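Ikora recherche des participants pour l'évaluation du kit de préhension Govik
Blanchisseries, ateliers de couture, hôtels et structures d'aide à domicile – candidatures ouvertes

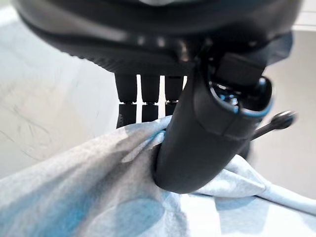

Le projet

Ikora développe Govik, un kit de préhension destiné à la manipulation de textiles souples : serviettes, taies, vêtements de travail, draps housses. Le kit se monte sur un bras existant et comprend la pince, le module de commande, un jeu de doigts de rechange et le logiciel de prise en main Lolora. Il est proposé à la location depuis février, avec un contrat de maintenance.

Les premiers clients sont des blanchisseries de taille moyenne. Leurs retours portent surtout sur deux points : la saisie d'une seule épaisseur dans un tas froissé, et le temps nécessaire pour régler la machine quand on change d'article. Nous voulons travailler ces deux points avec des personnes qui manipulent du linge tous les jours. Aucune connaissance en robotique n'est demandée.

Ce que nous vous proposons

Sept participants seront retenus pour une série de séances dans notre atelier de Bragança. Chaque séance dure une demi-journée. Vous y ferez les choses suivantes :

– utiliser Lolora pour préparer le kit à un nouvel article, à partir du manuel seul ;
– guider la pince sur des pièces de linge en tas, puis pliées, puis suspendues ;
– noter chaque prise selon une grille simple (réussie, double épaisseur, glissement, tissu marqué) ;
– répondre à un entretien en fin de séance, enregistré en audio avec votre accord.

Vous pouvez apporter votre propre linge. C'est même souhaité pour les articles que nous connaissons mal : éponge épaisse, maille, tissus enduits, pièces avec fermetures ou boutons-pression. Le linge doit être propre. Il vous est rendu en fin de séance, et les pièces abîmées pendant un essai sont remboursées.

Profil recherché

Vous travaillez ou avez travaillé en blanchisserie, en lingerie hôtelière ou hospitalière, en confection ou en retouche. Une personne issue de l'aide à domicile serait également bienvenue, car nous étudions une version plus légère du kit.

Vous êtes majeur, vous pouvez rester debout pendant une heure d'affilée avec des pauses, et vous lisez le français ou le portugais. Le manuel existe dans les deux langues et les séances peuvent se tenir dans l'une ou l'autre.

Les salariés des entreprises qui louent déjà le kit peuvent se présenter, à condition de joindre l'accord écrit de leur employeur. Les personnes travaillant pour un fabricant de pinces ou de bras ne peuvent pas participer.

Indemnisation

Chaque participant reçoit 641 euros pour l'ensemble des séances, versés par virement après la dernière. En cas d'arrêt en cours de route, les séances effectuées sont payées au prorata. Les frais de transport sont remboursés sur justificatif, et le déjeuner est pris en charge lorsque la séance a lieu le matin.

Déroulement et sécurité

Une formation d'une heure précède la première séance. Un technicien reste présent pendant tous les essais et peut arrêter la machine à tout moment. Vous disposez aussi de votre propre bouton d'arrêt. Les bagues, bracelets et manches larges sont à éviter, les cheveux longs doivent être attachés. Un vestiaire fermé est à disposition.

Les essais sont filmés côté machine. Les images servent à classer les prises et ne sont ni publiées ni transmises à vos employeurs. Vous pouvez demander la suppression de vos données en écrivant à la responsable des essais.

Candidature

Envoyez une page au maximum, sans mise en forme particulière, avec :

– votre métier et le type de linge que vous traitez ;
– vos disponibilités, matin ou après-midi ;
– la langue souhaitée pour les séances ;
– une difficulté concrète que vous rencontrez avec un article précis.

Le dernier point compte le plus dans la sélection. Deux ou trois phrases suffisent.

Les dossiers sont à adresser à Idalina Azevedo, responsable des essais, par le formulaire de contact du site Ikora, rubrique « Participer », avant le 2 novembre 2024. Toutes les candidatures reçoivent une réponse. Pour une question technique sur le kit ou sur les conditions de location, choisissez la rubrique « Produit » et indiquez le nom de Nest Wogan – les questions posées dans l'autre rubrique mettent plus longtemps à lui parvenir.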